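Grikano Table Vase and Oval Stand
Section 2: Unpacking and placing the parts

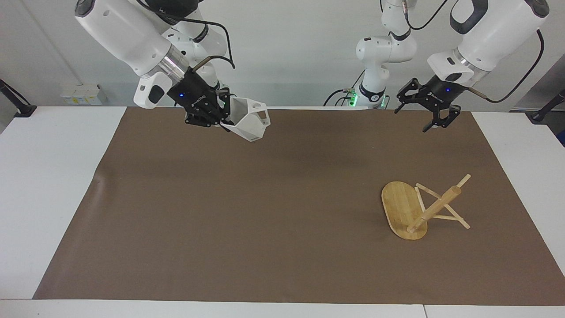
Fig. 2. Vase with cut-out opening, and wooden stand on brown paper.

Before you begin, choose a table which is flat and does not move. The two parts are packed separately and no tools are necessary.

1. Cover the table with a large sheet of brown paper. Make it smooth with the hand, from the middle to the sides.

2. Take out the stand first. Hold it by the oval board and put it on the paper with the board down.

CAUTION: Do not lift the stand by the round rod or by the thin crossed sticks. They are not made for carrying.

3. Look at the place where the sticks cross. If one stick has moved in the transport, push it back softly until the X is again equal on both sides.

4. Take the vase out of its box and remove the inner paper, also the piece inside the opening.

5. Pass one finger slowly along the rim and along the cut-out. Small white dust is normal. Wipe it with a dry cloth.

NOTE: The vase weighs 588 grams when empty. Please do not fill it with more than 1,000 grams of sand or stones.

6. Decide which face of the vase shall be in front. Most customers of Alipour like to have the opening toward the room, but it can also look to the side.

CAUTION: The vase is for dry flowers only. Water will come out from the opening.

7. Keep the brown paper and both boxes until you have checked all parts. If something is missing, write to Grunutance and give the number printed on the box of the stand.

Continue with Section 3, Cleaning.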